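Workshop & Automation > Handling and robots > Hands and grippers
Home | Ask | Browse topics | Members | Log in

Is the Tarkik hand worth the money for light parts handling?

Posted by Esterthorpe_Mick, May 14, 2018

Hello all, hoping somebody has lived with one of these. We're a small firm doing plastic mouldings for car interiors and we've been offered a Tarkik humanoid on a trial hire, hands included, to shift parts off a table and on to the next bench. The salesman was lovely but I got precious little out of him about the fingers. Our parts are long, thin and ribbed on the back, and the two-finger gripper we've got now marks them something rotten. I went to see one at Prelolach in March and took a few pictures home with me, so have a look and tell me what you reckon!
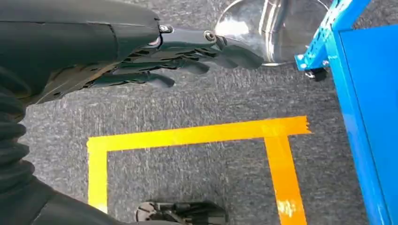 Fingers open, above the carpet near the taped area.

What I'd like to know is whether the fingers put up with daily use, and whether the hire is decent value. They want us to sign for 6 months.

Josiane Lefèvre

Hi Mick, we've had ours for 25 weeks so I can tell you a bit. The fingers are tougher than I expected (I was dreading it, I'll admit). What does need looking after is the little linkages along the sides. Dust gets in there, and if you leave it the finger starts closing a touch late, which is maddening when you're trying to pick up anything thin. I go over ours with a soft brush at the end of a shift and that keeps it sweet.
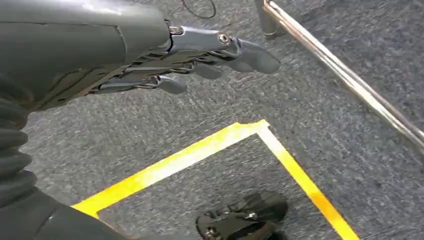 Do you have to buy the service plan with the hire?
The plan is a separate line on the quote and you can leave it off, but then you pay the call-out charge each time somebody comes to see to a finger.

We took the plan and used it 2 times, once for a finger and once for a setting I'd got wrong myself, so that one was a bit embarrassing. They came within 24 hours both times. As for long parts, get them to show you a lift from the thick end as well as from the middle. Ours was taught from the middle to begin with and the thin end dipped every time we went near the table edge. Moving the grip along helped no end, though you then need more clear room around you for the swing. 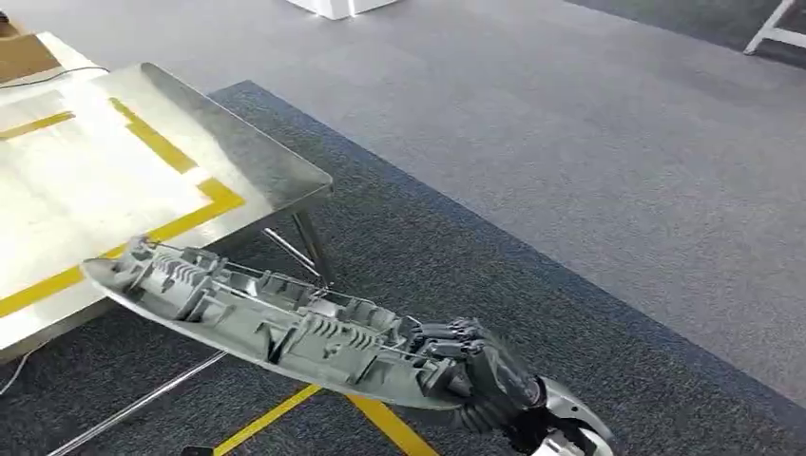 The other thing about gripping at one end is that you must slow the wrist down. Ours came set far too fast and I had parts wagging about like a fishing rod. Ask for the speed to be turned down before they leave, it's a five minute job for them and took me most of an afternoon with the manual. Also put your floor tape down properly, and use the good stuff, the cheap roll we bought lifted at the corners.

On the money, I'd push for a shorter hire. We asked for three months and got it without much of a fight.

sunnyside_tools

never used the Tarkik one but 6 months sounds long for a trial. get a price from Sun as well, they do a hire with the training thrown in or they did last year

Esterthorpe_Mick

Thanks both, that's really useful, Josiane especially. I've rung and asked about three months and they're coming back to me. Will the soft brush from a paint kit do or did you buy something special?

Josiane Lefèvre

Paint brush is fine, mine came out of the kitchen drawer. Just make sure it isn't one that sheds!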